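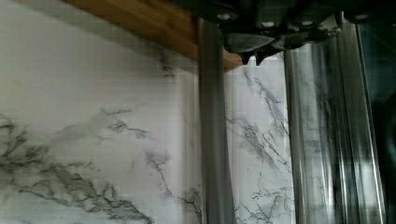

I have been putting off buying a proper stud finder for longer than I want to admit, and the Clileck wall scanner is the one that finally got me to quit knocking on drywall with my knuckles. I've had it since December and I've used it in nearly every room of the house, so I think I can give it a fair review now. What pushed me over was the wall with the white marble pattern, the gray veins running off every which way and a honey-brown wood shelf across it. A wall like that does not forgive a practice hole. With plain painted drywall you can miss, swear a little, fill it, sand it and paint over it. Try matching a patch to a hundred little branching lines! So before I put any more screws in anything, I wanted to know what was back there.

Posted 6/19/19
Filed under: Tools, Walls and Shelves

What you get

The scanner, a 9-volt battery, a soft pouch with a belt loop, and a folded instruction sheet in tiny print. I paid 49 dollars. There's a cheaper Clileck without the AC wire warning and I'd skip it. The wire warning is half the reason to own one of these.

It's chunkier than I expected, more like an old TV remote than a pen, and it has felt pads on the back so it slides without leaving marks. I love the felt pads. My old magnetic one (a freebie from a hardware store opening) left little black scuffs all down the hallway and I spent an evening with a melamine sponge getting them off.

Setting it up

Put the battery in, hold it flat on the wall, press the side button and wait for the beep. That's the calibration, and you have to keep holding the button the whole time you scan. I got this wrong for the first two days. I was calibrating, lifting it off, moving it over and setting it down again, and it told me there was a stud everywhere. Genowefa Zawadzka next door borrowed it and did exactly the same thing, so I put a strip of masking tape on the back that says KEEP IT ON THE WALL.

The other thing to know is that you shouldn't calibrate right on top of a stud. If you do, it thinks the stud is normal and the hollow part is strange, and you get an error light. Move over a hand's width and start again.

How it does on plain drywall

Terrific. Really terrific. In the bedroom and the hallway it found both edges of every stud and I checked with a thin nail down low behind the baseboard line before I trusted it. The marks were where the wood was. I scan left to right, mark the edge in pencil, then scan right to left and mark the other edge, and drill in between. The center light on the display is okay but the two-pencil-marks way is better and takes maybe ten seconds more.

I hung an Ostero coat rack this way, the heavy one with the double hooks, and it has held four winter coats and a bag of dog food (long story) without budging.

How it does on thicker walls

There's a deep mode, and this is where I started to have opinions. Deep mode is more sensitive, so it picks up the wood behind a thicker surface, but it also picks up everything else. Pipes, the metal corner strips, a patch where somebody before us used a lot of joint compound. You end up with a wall full of pencil ticks and have to work out which ones line up top to bottom. Studs do. Blobs don't.

What I do now is scan at three heights: knee, waist and shoulder. If I get the mark at all three, I believe it. Use painter's tape for your marks on any surface you care about, by the way. I put down one long strip at each height and write on that, then peel it all off when I'm done.

Solid stone or tile on cement is another matter. The sheet says not to expect much through dense tile and I agree with the sheet. For those I measure from an outlet or from a stud I've found on the other side of the wall, and I use the scanner to check for live wires only.

Battery and build

I'm on the same battery I started with, which makes me happy. I dropped it off the stepladder onto a concrete floor once, in the garage, and the case got a scratch and nothing else. The side button is a bit stiff and my thumb gets tired on a long wall. The beep can't be turned down. If you have a napping baby in the house, plan around it!

Compared to the others I tried

Abena Dogbe lent me her Jansen, which has the row of lights that shows the whole stud at once. It's a lovely thing to use and quicker than mine, no question. It also costs more than twice as much and it's wide, so it won't fit in the tight spot between a door frame and a corner. I had an Omis for a week before I sent it back. It found studs fine in the morning and couldn't find the same studs after lunch.

If you're doing a whole house, or you hang cabinets for other people, get the Jansen. If you're doing shelves and mirrors and the odd curtain rod, the Clileck is plenty.

Things I'd change

A volume switch. A softer button. Instructions printed at a size a person can read, with the part about keeping it on the wall up at the top. And a little hole at the center line so you could poke a pencil through, which my brother-in-law's ancient one has and I'm jealous of every time.

My rating: 4.5 out of 5

Comments

Bheki Mofokeng
Does the deep mode work through old plaster? Our place is all lath and my magnetic one goes crazy over the nails.

Reply from author
Mixed results for me! I have one plaster wall, in the stairwell, and deep mode was jumpy. Taping a piece of thin cardboard to the wall and scanning over that calmed it down a bit. Your magnet might be the better bet, just look for nails stacked in a vertical line.

Tassanee Kaewsai
The three heights thing saved me this weekend, thank you. I had a pipe at waist level that I would have gone straight into.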